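Gripper jaw stops halfway on close, then drops the part
Treneo Forum > Hardware > Faults and repairs

kettlerow
November 24, 2021
Right jaw on one of our hand-held grippers has started sticking. I pull the trigger, both fingers move, then the right one stops partway and the left keeps going. It dropped a plate on me yesterday. We're doing kitchen work, mostly lifting things off the counter and into the sink.
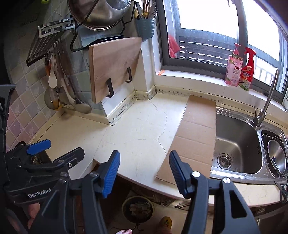 It ran fine for 10 sessions before this. I've wiped down the pads and checked the strap isn't fouling the trigger. Same result.

dunmarsh_p
Pivot screw. Back it off a quarter turn and try again.

Fultunik
Don't just back it off. I did that in June and the screw walked out in the middle of a lift. Take the finger off and clean the pivot first. Working near a sink, you may have grit or soap in there.

dunmarsh_p
Threadlocker stops that. I've had 2 units set that way and no trouble.

Fultunik
Threadlocker on a dirty pivot is still a dirty pivot — and it's harder to get apart later.

kettlerow
Took the finger off. There was gray paste packed behind the screw head. Cleaned it, put it back, and it has closed all the way 10 times in a row. No glass or knives with it until it's done 3 full sessions.

dunmarsh_p
Fair enough. I'd still put threadlocker on it.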